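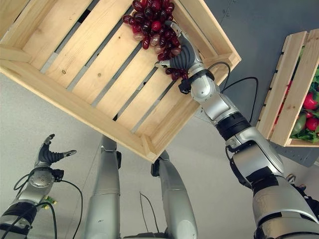
# Things I learned serving on the Banarbridge parking survey

**Nest Ifans**

1/ The town of Banarbridge wants to know where people park. I said at a dinner that I thought this was an interesting question. I was being polite about a dull dinner. I now own a clipboard.

2/ There are 300 spaces downtown if you believe the map. The map was drawn before the bank put in its planters, and it includes a space that has a tree in it. A mature tree. Somebody has parked badly around it for years and I have come to admire them.

3/ My partner in this is Teodor Dumitrescu, who brought a folding chair to the first shift and did not bring two. We were given the blocks between Prothero Hardware and the old Gulow building. Four blocks. I have lived here long enough to think I knew them.

4/ The form has a column for "turnover," meaning how long a car stays put. You write down part of the plate, walk the loop, come back, and see who's still there. By the third loop you have feelings about certain cars. There's a tan wagon I would testify against.

5/ Everyone who talks to you wants to tell you there's no parking. They tell you this while standing next to their car, which is parked.

6/ A man outside the barber told me the town needs a garage with 2,000 spaces. I asked who would fill it. He said, "People would come." I wrote "people would come" in the comments box, and it is still the most hopeful thing on my form.

7/ Grocery run between shifts. I got grapes, on the theory that you can eat them with a clipboard in one hand. You can. You can't also hold a pencil. Thursday's numbers for the east side of Mill Street should be read with that in mind.

8/ The two-hour limit, I can report, is a folk belief. Skoklow's Bakery staff park right in front of Skoklow's Bakery from dawn until the last loaf is gone. When I mentioned the lot behind the building they looked at me as if I'd suggested Portugal.

9/ The lot behind the building holds 100 cars. At the busiest hour of the week it held eleven, and one of those was on blocks. It is a ninety-second walk to the bakery. I timed it twice, once at my speed and once at Teodor's, who stops to read notices.
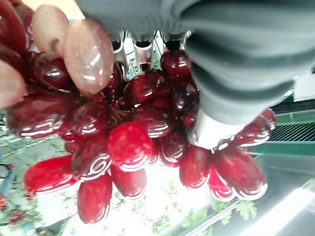

Nest Ifans

10/ Teodor's theory is that people don't mind walking, they mind *walking from a lot*. The same person will stroll half a mile at the farmers' market buying fruit and call it a lovely morning. Park them ninety seconds from a bun and it's a hardship.

11/ He wants to test this by putting a bench and some flower pots along the alley from the lot. I want to test it by putting up a sign that says NO PARKING and watching it fill by noon. We have agreed to submit both.

12/ Late shift now. Different town after six. The offices empty out, the restaurant people come in, and for maybe twenty minutes there are open spaces on every block and drivers go right past them, still circling, because they've already decided.

13/ I did this too, by the way. Drove down for my own shift, passed a perfectly good space, said "there's never anything here" out loud to nobody, and took the next one, which was worse and had a hydrant's worth of doubt about it.

14/ Got a ticket. For those asking. Yes, during the parking survey. Yes, with the clipboard on the dashboard. The officer was very nice and asked whether he should be entered under turnover.

15/ Public meeting was at seven. Roughly 200 people signed the petition against meters, and nine of them came. Five left early to move their cars.

16/ We read out our numbers. On an average afternoon a third of the spaces in our four blocks were free. There was a silence, and then a woman in the second row said, "Well, not when I go."

17/ I put the clipboard down and looked it up later: she's on my form. Not by name, obviously. Tan wagon. Four hours and ten minutes outside the pharmacy.

18/ Someone asked if the survey could be repeated in November, when it's "more typical." Teodor's hand went up before I could sit on it. He's bringing two chairs this time, he says. I've asked for that in writing.

19/ Replies are open if you also have strong views about angled parking. I used to have none. I have several now and they don't agree with each other.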